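New fridge delivered, how do you get all the blue tape off?
Appliances & Kitchens > General chat

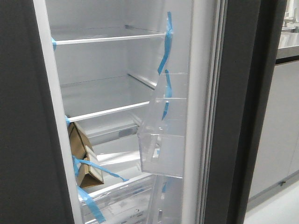

Re: New fridge delivered, how do you get all the blue tape off?

senga_m wrote:
Hello all, I've been reading this board for ages and finally have something to ask! Our new fridge came this morning, a Hirano with the dark gray sides, and I'm so pleased with it, but my goodness, the tape. Blue strips all over the place, one on the rim by the top shelf, and a long one across the cardboard box at the bottom. Do I peel it all before we plug it in, or let it run a while first? My old one (a Barnden, bless it, we had it 20 years) came secondhand, so I never had to do this part.

Huanca36 wrote:
Congratulations! Peel first, slowly, pulling the tape back flat against itself. Any gum left behind comes off with warm water and a drop of dish soap. And open that little box before you recycle it. Mine had the spare shelf clips in it, and I had to fish it back out of the bin in July.

kdow wrote:
I'd leave the tape on the shelves until it's standing exactly where you want it. We took ours off in the hallway (so proud of ourselves) and the glass slid forward the minute we tipped the thing over the door sill.

Huanca36 wrote:
Fair enough if it still has to move, but I read it as already in the kitchen. Senga?

senga_m wrote:
In the kitchen, yes, though it has to go back about 2 inches once my brother-in-law gets here.

kdow wrote:
Then wait for him! Two inches is still a shove.

J_Akbari wrote:
I'm with Huanca on this one, a straight push on a smooth floor won't bother anything. Do wipe out the drawer and the shelves before the food goes in, with baking soda in warm water. I wouldn't use spray cleaner in there, the smell hangs around for days.

senga_m wrote:
Thank you, everybody, you're very kind. I'll wait for him all the same, and the milk can stay in the cooler till supper.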